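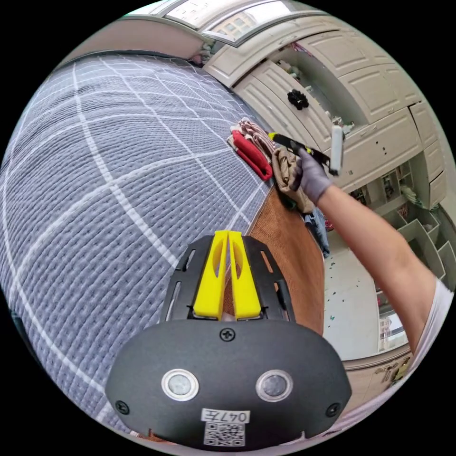

Our spare bedroom has been a lot of things over the past seven years: nursery, sewing room, place where the suitcases live, and for one long November the only room in the house with a heater that worked. This summer it's going back to being a bedroom for actual guests, and I promised everyone on the family list I'd put up a page as we went along. So, start with the bed! The blue-gray quilted bedspread with the big white squares came from my aunt in Clanach, and I refuse to swap it for anything newer, even though Parviz keeps sending me links. All those little wavy ridges hold on to crumbs and thread ends like you would not believe (I go over it with the clothes brush and then do it again), but it hides creases, it washes well, and it makes the bed look made even when I've only tugged it straight from one side.

The reddish-brown woven piece over on the edge is staying too. It's tough, and I like the color next to the blue. My mother would say they clash. She may have a point, but she has her own spare room to be right about.

If you look past the bed you'll find the headboard, which is a sort of pinkish beige and which I have gone back and forth on more than anything else in the house. I had a whole plan to cover it in gray linen. Then I priced the linen. Then I thought about who was going to do the stapling. It's staying pinkish beige, and I've decided it goes nicely with the walls.

The little bits and pieces in the corner next to the cabinets are on my list. They've been on my list for a while.

A word about how we're doing this, for Bernadette, who asked. Everything that isn't furniture comes out, gets looked at in daylight, and goes to one of three places: back in the wardrobe, over to Krum's for the rummage sale, or out with the trash. No "maybe" pile this time. Last time we had a maybe pile and it moved into the hallway and stayed until Christmas. Homa is strict about this and I'm grateful, though I did sneak a pair of old curtains past her (they're good curtains!).

Clothes are the slow part, and not for the reason I expected. Sorting them is fast. It's finding the plastic bags tucked in between, some with one sock inside and some with absolutely nothing, folded up small like somebody was saving them for a special occasion. That somebody was me. I do the bags first now, before I touch a single sweater, and the whole job goes better. 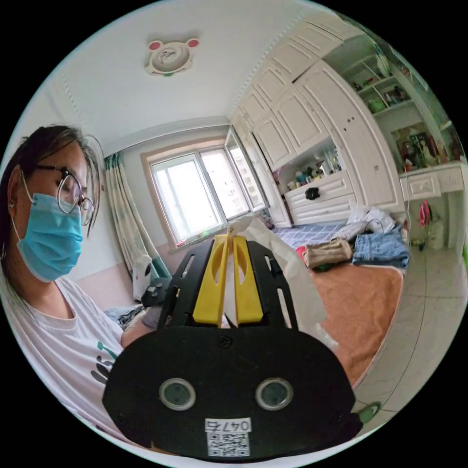 Bags before sweaters. The light blue things on the floor are next, and the bear is keeping watch from the ceiling.

Yes, the bear light! I've had more messages about that than about anything I've ever cooked, sewn or painted. It has a white face and round red ears, it's been up there since the nursery days, and Faizal has offered more than once to take it down and put up "something for adults." No thank you. Guests love it. The last person who stayed over told me she said good night to it, and I believe her.

The curtain is another keeper. Cream with the green and the flowers, and a touch of teal down where it's tied back. I did try a plain blind on that window and the room felt like a dentist's office, so back up went the curtain the same evening. With it pulled to the side you get wonderful light in there, which is a help when you're trying to tell navy from black.

Then there's the wardrobe. When we moved in I thought a built-in that size was ridiculous for a room like this, all those tall white doors plus the cupboards above, and now I wouldn't give up an inch of it. Winter bedding goes up top where only Parviz can reach without the step stool. The tall part is for hanging things, and I'm leaving two shelves completely clear for whoever comes to stay. Please hold me to that. An empty shelf in this house has a way of filling up with gift wrap.

Still to do: touch up the pink on the lower walls (I have half a can of Mevero left in the garage, if it hasn't dried out), find a lamp for the bedside, and get a new hook for the back of the door. Krum says he has a hook. Krum always says he has a hook.

More pictures when the lamp turns up. If you're one of the cousins and you left a green scarf here, write to me before it goes in the rummage box.

Page updated 5 July 2020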